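August, Kestemham bench, 4:40 pm

Hang-the-tool task is finally running at a pace I'm happy with! We closed the afternoon at 549 good episodes on the pegboard setup, which puts the whole Fairclough set at 3,458. I'd hoped to get there by the end of the month, so this is a very nice place to be.

Biggest change since the last entry: I stopped resetting the trowel to the same start pose. It now goes down wherever my hand lands, handle toward me or away, and the operator just deals with it. First twenty or so were ugly (lots of regrasping), then it smoothed out. The spread in approach angles is so much better than the old batch. I plotted wrist yaw for both and the old one looks like a single spike.

String loops are still the hard part, and also the fun part. A loop swings, folds, hides behind the handle, and the policy trained on the first 1,089 episodes loves to stop a finger's width short of the hook and wait. I think it never saw enough recoveries. So today I kept every episode with a miss and a second try in it, as long as it ended with the loop on. Tagged "retry" in Drodden, please don't filter them out.

Things to fix:
- exposure on the wrist camera, the shine off the board blows out a patch near the holes
- gripper open command lags on the left station, log it if you see it
- label text still says "shovel" in 774 of the old episodes, should be "trowel"

Picked one wrist view to go in the Clanemness notes, good example of how little of the loop you get to see once the tool is up by the board. 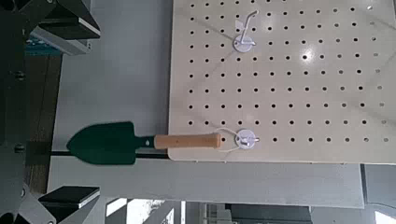

Wrist cam, trowel by its string loop on the lower hook, upper hook free.

Next up is the same thing with the upper hook as the target. It has the longer bent wire arm, so the loop has to come over from a different side and I really want to know if anything carries over. Going to collect a small batch before touching the training config. Batteries for the foot pedal are in the second drawer.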